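Ticket 1261
Subject: Order confirmation emails not arriving
Opened by: Bestport front office
Product: Grallum order desk
Priority: Normal
Status: Closed

Original report
Customers who order through the website are not getting their confirmation email. The order shows up in Grallum as normal and payment goes through. We first noticed when two customers called the same morning to ask if their order had been placed. Sending the confirmation again by hand from the order page does work. Password reset emails also seem fine.

Support, first reply
Please send the order numbers for two or three failed confirmations and tell us if the customers use the same email provider. Please also check the Outbox tab under Settings, Mail and let us know if anything is listed as Held.

Bestport
Different providers. Outbox tab shows 338 messages, all marked Held. The oldest is from the evening we switched our product catalog to the new layout. Nothing in the Failed list.

Support
Thank you. Held means the message was written but never passed to the mail server. Manual sends skip the queue, so they would still go out. Please open Settings, Mail, Limits and send us the two values there.

Bestport
Hourly limit: 40
Attachment limit (KB): 300

Support
The hourly limit is fine for your order volume. The attachment limit is the likely cause. Each confirmation carries a PDF of the order, and the new catalog layout puts a full-size product photo on every line. Can you download one of the held PDFs and check its size?

Bestport
Checked three. All are over the limit. The smallest one is a single light wood tabletop from the Sleiman range, and the photo takes up most of the first page.

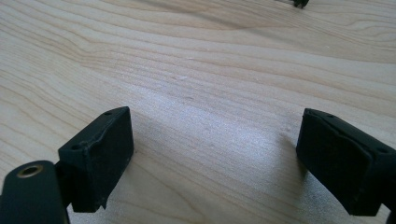 The older PDFs from July are much smaller – they have the item name and price and no photo at all. We would like to keep a photo if possible, as customers do mix up the finishes.

Support
You can keep it. Go to Documents, Order PDF, Pictures and change Original to Thumbnail. Save, then go back to the Outbox, select the held messages and choose Rebuild and Send. Don't use plain Send, as it reuses the old PDF.

Bestport
Done for the main store. The queue is going down. The Skenosthorpe store still shows Original and the menu is grayed out.

Support
Skenosthorpe is set up as a sub-account and takes its document settings from the main store once a night. We have run the update by hand. Please log out and back in.

Bestport
Shows Thumbnail now. Test order placed from Skenosthorpe, confirmation received with PDF attached. Outbox is empty for both stores. OK to close.

Support
Closed December 18, 2021. Cause: PDF over attachment limit after layout change. Separate request filed to show a warning when messages are held for size.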